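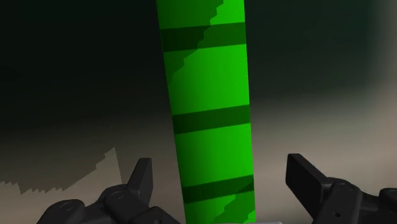
Page last changed: Oct 23, 2018

The Clearance Rule

The rulebook from Drirnach came to 84 pages, and Yamila Núñez had read it on the train to Hister with a pencil and no great hope. Rule one said that a gripper shall approach an object with care. She had written "whose?" next to it.

Rustad sent her because Rustad was about to buy two arms on the strength of this rulebook, and somebody in purchasing had got nervous. The test lab was called Starnimside. It had a good coffee machine and a long window over the parking lot, and all of the testing happened inside a computer.

"So the sofa isn't real," she said.

"The sofa is modeled," said the young man who had been given to her for the day. His badge had turned around on its cord and she never did learn his name.

"And the green thing?"

"The green thing is the test object. It's long, so it's hard to pick up well. You want the fingers open on both sides of it and clear of it before you close. That's rule 12."

She found rule 12. It said the fingers shall be clear. It did not say how clear, or who looked, or what happened to a run where they weren't.

"Who decides they're clear?"

"The software flags it."

"And who wrote the software?"

He said Drirnach had. She drew a line under Drirnach, who had also written the rulebook and, if she understood the cover letter, made the arm controller that the rulebook was going to approve. He offered her another coffee. She took it, because it was good coffee.

They sat down at his desk and she asked for the log. Since March the lab had done 2849 runs. She asked how many had failed rule 12 and he typed for a while.

"None."

"None of them."

"It's a very good controller."

Yamila had inspected elevators for most of her working life, and then paint lines, and she had never met a machine that passed everything. She had met plenty of forms that couldn't be failed. She asked him to show her a run with something else on the seat, some clutter, the way a real sofa has clutter, and he pulled one up. 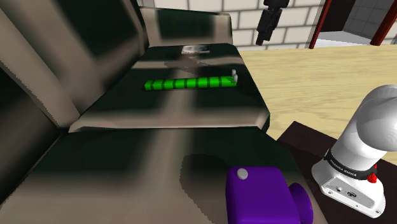 "Now take rule 31," she said. "Other objects shall not be disturbed. Say the arm goes for the green bar and knocks the purple thing onto the floor. Does that fail?"

"It would be noted."

"Noted where?"

He scrolled. There was a column for it, at the far right of the sheet, past the ones that printed. It had words in it. Moved. Moved. Tipped. Moved, see above. He leaned in and read down the column with her, and she had the feeling he had not been out there before.

"How far down does this go?"

"I think almost 600," he said. "I'd have to check."

"But they passed."

"The pass is on column F."

She asked what it would take to put the note into column F. He said it would need a change request, and the change request went to Drirnach, and Drirnach met in March. She wrote that down too.

"Could you print it for me? All of it, the right side as well."

"It's very wide," he said.

"I've got a folder."

The printer was down the hall. He went to see if it had the big paper, and she turned to page 1 and started again with the pencil.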